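Planning for a crowded rack: a talk with the Tavham software lead

June 3, 2022

Tavham is the motion planning and task software that Ridavine sells to small labs for tube handling. The first version went out in January. We spoke with the engineer who leads the software side, mostly about what has changed in the planner and the perception code between then and the current build.

The company started with a planner that treated every pick as its own problem. The arm would work out a path to the tube, close the fingers, lift, and then plan all over again for the drop. "It was simple to write and simple to test," the engineer said. "It was also slow, and the arm did odd things. You'd get a big swing of the elbow between two holes that sit right next to each other."

The new build plans a whole transfer at once. It picks an arm posture that works for the source hole and the target hole, and keeps the elbow on one side for the full move. If no single posture covers both, the planner says so before anything moves, and the operator is told which hole is the trouble.

"People ask for speed first. What I wanted was for the same job to look the same every time you run it. If it looks the same, the person at the bench learns it, and then they can tell you when something is off."

A good part of the conversation was about cables. The planner limits how far the wrist can turn in one direction over the course of a job, and it keeps a running total. At 180 degrees from the starting pose it looks for a way to unwind on the next free move. Early versions had no such total. The engineer found the gap by reading joint logs from a long run at Lullinstead, a test site that had been using the software on evening shifts.

"The joint was inside its limits the whole time, so no alarm. But the cable doesn't know about joint limits. We should have modeled it from the start."

Perception has gone the other way and become simpler. The first release tried to find every tube by itself in the camera image. Now the software fits the rack first, as a grid of known spacing, and then asks a yes or no question at each hole. Clear lids were a steady source of bad depth readings, and the team dropped depth for that step entirely. A tube that leans is handled after the grid is fitted: the software estimates the tilt of the cap and shifts the grasp point to match, or skips the tube if the fingers would touch its neighbor.

The grasp code is built on a package called Tarawneh, which the team wrote in house and plans to release later in the year. It holds 563 recorded grasps with the finger positions and motor currents for each. When the current during a close doesn't match anything on file, the arm stops and holds. "It won't try again by itself," the engineer said. "We had retry logic for a while. It mostly made a small problem into a bigger one, so we took it out."

We asked about people working next to the arm, a question that comes up with every customer. The answer was mainly about what the planner does when the world changes under it. Each rack has its own frame in the software, and that frame is marked stale as soon as anything enters the zone around it. A stale rack has to be fitted again before the next pick. The other racks stay valid, so work there can go on.

"Before, if you nudged one rack you restarted the whole job. Operators hated that, and they were right."

There are still things the engineer isn't happy with. The simulator treats the table as flat and hard, and cloth shows up as noise in the height estimate. Job files can't be edited once a run has started. The log viewer opens two windows when it needs one - a leftover from the January build that keeps sliding down the list. The regression suite runs 16 rack layouts every night, and the engineer would like to see more of them come from customers' benches.

The last part of our talk took place at the bench, with the three-finger gripper over the left rack and a hand on the rack to its right.
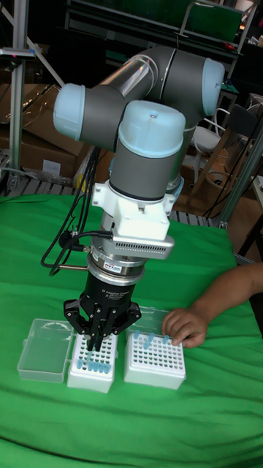

What comes next for Tavham

The next build adds editing of job files during a pause. After that the team wants to let two arms share one rack map, though the engineer would not give a date for it. "The map part is easy. Deciding who goes first is the work."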